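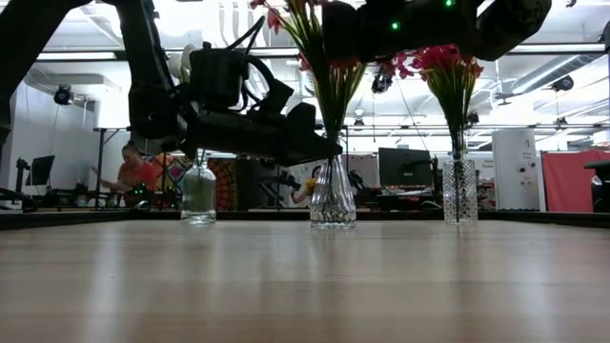 4. Puesta en marcha del ablandador Grekton

Antes de empezar leer el apartado 3 entero (ubicación y desagüe). Si el equipo ya está colocado y nivelado, seguir.

Hace falta: llave inglesa, cinta de teflón, cubo, trapo, la tira de dureza que viene en la bolsa del manual. La bolsa suele ir pegada a la tapa del depósito de sal, por dentro. No tirarla con el cartón.

4.1 Conexión a la red

1. Cerrar la llave general de la vivienda. Abrir el grifo más bajo de la casa y dejar que vacíe.

2. Desenroscar los tapones azules de entrada y salida. Sale un poco de agua, es de la prueba de fábrica.

3. Montar el bypass con las dos juntas planas. Las juntas cónicas de la misma bolsita son para el modelo Rissanen, aquí no se usan.

4. Apretar a mano y luego un cuarto de vuelta con la llave. No más. La rosca es de plástico.

5. Conectar entrada con entrada. Las flechas van moldeadas en el cuerpo de la válvula y se ven mal, mejor con linterna.

6. Manguera de desagüe a la espiga lateral, con abrazadera. Sin codos cerrados ni tramos que suban por encima de la válvula.

7. Rebosadero: tubo aparte, siempre en caída. No unirlo nunca al desagüe con una T.

PRECAUCIÓN: con soldadura de cobre a menos de un palmo del bypass, soldar primero y conectar después. El calor deforma el cuerpo y la garantía no lo cubre.

Nota: si la presión de entrada es alta poner reductor. El reductor Kallby va bien, pero hay que montarlo antes del filtro, no despues.

4.2 Primer llenado

1. Bypass en posición SERVICIO cerrada (palanca en horizontal).

2. Abrir la llave general despacio. Revisar las juntas. Si gotea, cerrar, soltar, teflón nuevo, otra vez.

3. Girar la palanca del bypass a medio recorrido y esperar. El aire sale por el grifo que quedó abierto, a golpes. Normal.

4. Cuando el chorro salga continuo, palanca a tope.

5. Dejar correr el agua fría hasta que pierda el color. Al principio puede salir amarillenta, es polvo de resina. No beber ni lavar ropa blanca mientras tanto.

6. Echar agua en el depósito de sal hasta cubrir la rejilla. Solo esta vez, luego se llena solo.

7. Echar la sal. Pastillas o bloque. Sal de cocina no, sal gruesa tampoco, apelmaza.

PRECAUCIÓN: no abrir el agua caliente durante el primer llenado. El polvo de resina se queda en el calentador y luego cuesta sacarlo.

4.3 Programación

Enchufar el transformador. La pantalla hace un barrido y se queda en 12:00 parpadeando. Si no enciende, ver 4.6.

1. Pulsar MENÚ hasta que deje de parpadear el candado.

2. Poner la hora. Flechas arriba y abajo, OK.

3. Dureza del agua. Mojar la tira, sacudir, esperar a que vire y comparar con la tabla de la contraportada. Con la tira entre dos colores, coger el más alto. Ejemplo: si da 22, se mete 22 y OK, la conversión la hace el equipo.

4. Personas en la vivienda. Contar los que duermen en casa de forma habitual, no las visitas.

5. Hora de regeneración. De fábrica las 2:00. Cambiarla si alguien se ducha de madrugada, durante la regeneración el agua sale sin tratar.

6. OK largo para guardar. Tiene que pitar dos veces. Con un solo pitido no ha guardado - repetir desde el paso 3.

Nota: el código de instalador es 456. Solo hace falta para los menús de servicio (tiempos de lavado, salmuera). Si no se sabe qué son, no tocar.

4.4 Regeneración manual

Obligatoria una vez antes de dar el equipo por instalado.

1. Mantener REGEN pulsado hasta oír el motor.

2. Comprobar que sale agua por el desagüe. Si no sale, manguera pellizcada casi seguro.

3. Dejar que termine el ciclo. No desenchufar a mitad, la válvula se queda entre dos posiciones y hay que volver a empezar.

4. Al acabar, la pantalla vuelve a la hora y muestra los litros que quedan. El modelo pequeño marca 2,499 recién regenerado, con coma, y son litros: no es un decimal. Queda pendiente corregirlo en la proxima versión de la placa.

5. Tomar una muestra del grifo de la cocina y pasar otra tira. Si sigue dando dura, revisar que el bypass esté a tope.

4.5 Ajuste de mezcla

El tornillo gris bajo la tapa deja pasar algo de agua sin tratar. Viene cerrado. Abrirlo de media en media vuelta, dejar correr el grifo, medir. Con tubería vieja de hierro conviene dejar algo de dureza.

Agua para plantas y acuarios: tomarla antes del ablandador, lleva sodio. Si hay grifo de jardín, derivarlo también antes.

4.6 Si algo no va

Pantalla apagada: probar otro enchufe. Luego el conector pequeño detrás de la placa, que se suelta en el transporte.

Error E2: la válvula no encuentra la posición. Desenchufar, esperar un minuto, enchufar. Si vuelve, llamar al servicio Grimia con el número de serie a mano (etiqueta trasera).

Depósito lleno de agua hasta arriba: boya atascada. Sacarla, enjuagarla, volver a ponerla vertical.

No gasta sal: puente de sal. Romperlo con un palo de escoba, con cuidado de no dar en el fondo.

Sabor salado: desagüe obstruido o presión baja. Limpiar el inyector según 7.2.

4.7 Recambios de esta sección

Juego de juntas planas - ref. 239
Abrazadera de desagüe - va en el mismo juego
Tiras de dureza - pedir al distribuidor

Seguir en el apartado 5, mantenimiento.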